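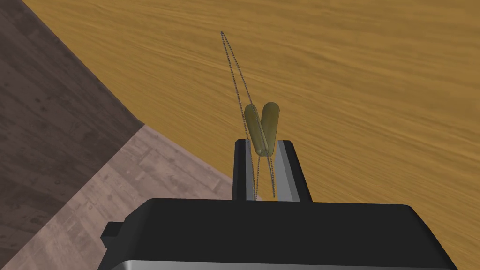
I have used the Kundard simulation kit for our gripper tests since April, and some people asked me if it is worth the money. So I write a small thread. I paid for the licence myself – 400 for one seat, one year.

**2/** What you get: a gripper model with two fingers, a set of tabletops and floors, small objects to grasp, and a wrist view you can record. The install took me 10 minutes. The manual is short but correct.

**3/** The best part for me is the wrist view. I can stop at any step and look between the fingers. Houda Fahmy, who shares the licence server with me in Durham, prefers the side view. We still disagree on this.

**4/** Small rounded objects are the hard test in every simulator I tried. With the default contact settings I was not satisfied. I made the time step smaller and now I am, but it runs slower. Please try this before you write to support.

**5/** Larger fixtures load well too. The shapes are simple, with flat shading, and you should not expect photo quality. 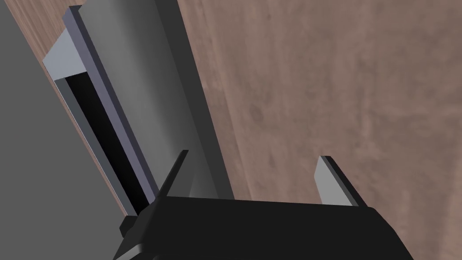 *Wrist view, fingers open, with the long grey fixture behind.*

**6/** What I don't like: the finger width is saved in one file and the friction in another, and the names are almost the same. I lost an afternoon with this. Kevser Saraç wrote a small script which checks both, I will ask her if I can share it.

**7/** Support: I sent 2 questions. The first answer came the same evening and was very clear. For the second I am still waiting.

**8/** Would I renew? For teaching, yes. For research I want to compare with Wivdale first, their trial is 13 days and I did not start it yet. If you have used both, please tell me how the contacts behave.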